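Gavo Garment Handling Set: Data Card

Maintained by: Mateja Dervishi and Horácio Veloso, Drurcombe Shared Workshop
Version date: Fri 31 January

Summary

The Gavo set records people folding everyday clothing with a hand-held two-finger gripper built at the Drurcombe workshop. It contains 3225 episodes and is intended for training and testing folding policies on low-cost arms.

Hardware

The gripper body and finger mounts were designed by Ea Kárason. Each finger has a serrated inner face and an orange ribbed pad on its back. A square fiducial marker is fixed beside the base of each finger, and the two patterns differ. Finger opening is computed from the marker positions in every image. Builders who change the mounting blocks must repeat the calibration in the Kvaran tool before recording.

Recording station

Sessions take place at a wood-grain tabletop with black cloth behind it and along one side. Garments are spread on the table before the operator closes the fingers on a sleeve, hem, or collar.
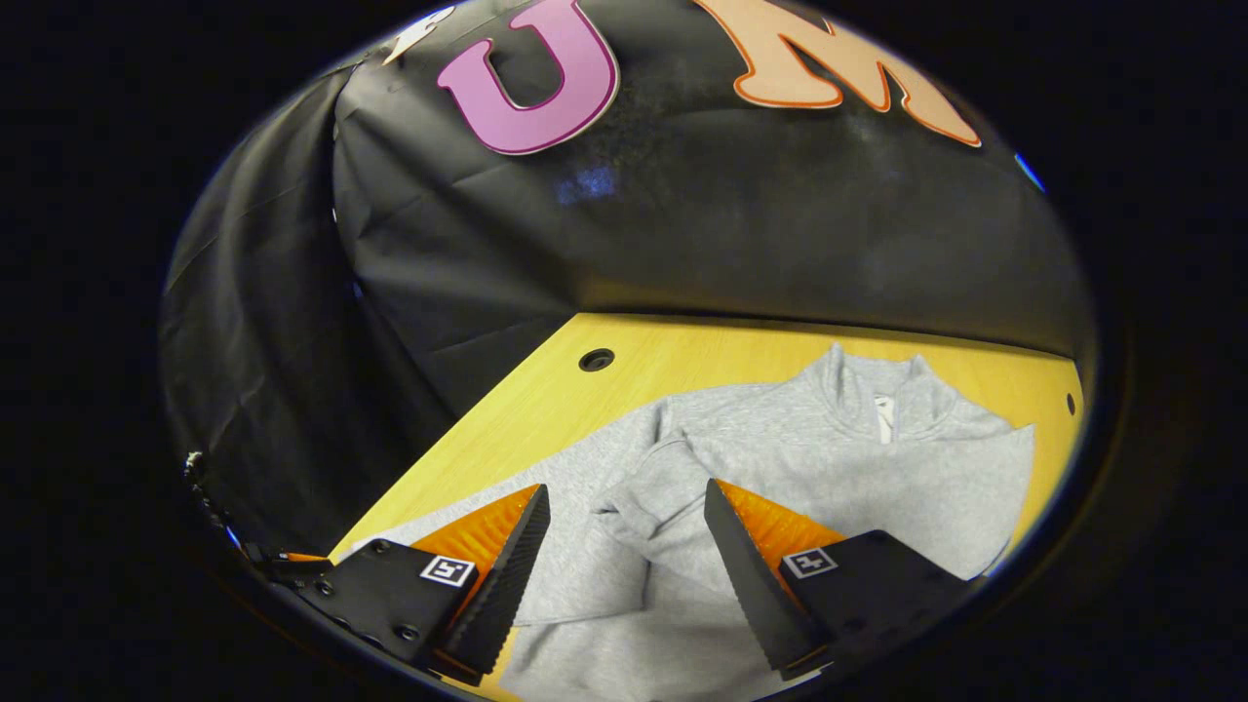

Contents

Garments: sweatshirts, T-shirts, towels.
Operators: 2, both members of the workshop.
Storage: one folder per episode, with video, gripper pose, and finger opening.
Held-out test split: 200 episodes.

Known limitations

The wide-angle lens bends straight lines strongly near the rim, and the corners of each image are dark. Pose tracking is less reliable when cloth covers a marker. Dark garments are underrepresented and may be hard to separate from the backdrop.

Access and contact

Requests for the files and the printable parts should be sent to Dayana Xolalpa through the workshop office. Corrections to episode labels are applied in the July release.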